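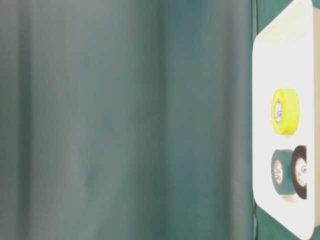
Teal cloth and a white tray, Hallden open day

Home News Courts Local Opinion Contact

An afternoon at the drug lab, all of it legal

Hallden, 3rd June

Share 50 Comments 2
Print this page E-mail to a friend

The county's forensic drug laboratory opened its doors to the public for the first time since it moved out of Lollton in March, and I can report that it looks like a dentist's office with better locks. Visitors were asked to leave bags, coats, food and drinks at the front desk. We were also asked whether we had taken any prescription medicine that morning, which made the retired couple ahead of me look so guilty that I nearly wrote them up.

The building sits at the back of the Cartwright business park, between a tile showroom and a place that resprays bumpers. There is no sign. The invitation gave directions as far as the tile showroom and then told us to "wait to be met," and so we stood among the bathroom displays for a while, trying to look like people who wanted a bathroom.

Inside, the tour began with a talk on how a seizure gets from the trunk of a car to a courtroom. The short version is paperwork. Every bag gets a seal and every seal gets a number, and each time the seal is broken somebody signs for it. A bag that has been through a long case ends up with so many signatures that it resembles a cast on a popular kid's leg. If a signature is missing, a defense lawyer will find it. Our guide had been cross-examined over a smudged initial and plainly still thinks about it.

The lab handles 2000 items a year. The backlog when it opened at Hallden stood at 300, and the staff would like it known that most of those came over from Lollton in the moving van. Some of what arrives isn't a drug at all. They told us about baking soda, drywall dust and crushed mints, and about a package from the Tarkside bus station case that was tested twice because the first result, powdered coffee creamer, seemed too silly to put in a report. It went in the report.

Then came the color tests, which everybody had been waiting for. A drop of something goes on a pinch of something else and it turns purple, or it doesn't. On television this ends the episode. In Hallden it only means the sample goes in line for the real instrument, a beige box the size of a photocopier that hums and takes its time. We watched it hum. A boy in our group asked if it could tell what he had for lunch, and the guide said yes, in principle, but there was a form.

Questions were allowed at the end. Someone wanted to know if celebrities ever turn up in the files, and was told that the lab only sees numbers, never names – a disappointing answer, and I suspect a well-practiced one. I asked what happens to the drugs afterward. They are burned, under guard, at a place I was not invited to.

Coffee was served back at the front desk. There was creamer in little packets. I took mine black.

Parking at Cartwright is free for two hours, after which the tile people get annoyed.

Print this page E-mail to a friend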